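From: Junhao Lü
To: dadton-civic
Subject: Re: Public comment rules at the council, and what the state bill would change

On the draft summary that went out this morning, Musa Ajayi wrote:

> The bill as passed by the House lets a local body cap public comment at 15
> minutes in total. The Dadton council already limits each speaker to 2 minutes.
> As I read it, the cap would override our local rule and we would lose most
> of the comment period in November, when the budget is up. Can someone check
> the Senate text? I only have the version Fatima Ezeani forwarded.

I checked. The Senate text differs from the House text in section 5, and the difference matters for us.

The House version says a local body "may limit" the whole comment period. The Senate version keeps that sentence but adds a condition: the limit has to be adopted by ordinance, after a hearing, before it applies to any meeting. A motion from the floor is not enough. Our council has no such ordinance. If the Senate text survives, nothing changes in November unless the council acts first.

The per-speaker limit is a separate matter. It sits in the council's own rules of procedure, and neither version of the bill touches it. Musa's reading that the cap overrides the local rule is wrong on that point. The two would apply together. 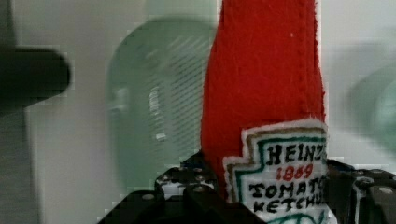 Section 5 also covers signs and objects in the chamber, which the summary leaves out. The House text bars "any printed or displayed matter bearing a commercial mark." The Senate text bars only items that block a view or a walkway. Under the House wording, a clerk would have to decide what counts as a mark. A red felt ketchup bottle with a white keystone label sewn on the front is a fair test: the label is cloth, and there is no product in it, but the shape alone could be read as a mark. The same goes for union caps and team jackets. Femi Osagie raised this with the clerk and was told there is no guidance yet.

Two corrections to the summary before it goes on the web page:

- The bill number is 1678 in both chambers. The draft has it wrong in the second paragraph.
- Representative Akpan voted for the amendment and against final passage. The draft reports only the first vote.

I would also take out the line calling the bill a gag rule. The text does not support it, and the people we need on the Senate side will stop reading there.

Ekaette Abubakar has the marked-up Senate copy with page references. Please send wording changes to her directly and keep this thread for questions about the text.

Junhao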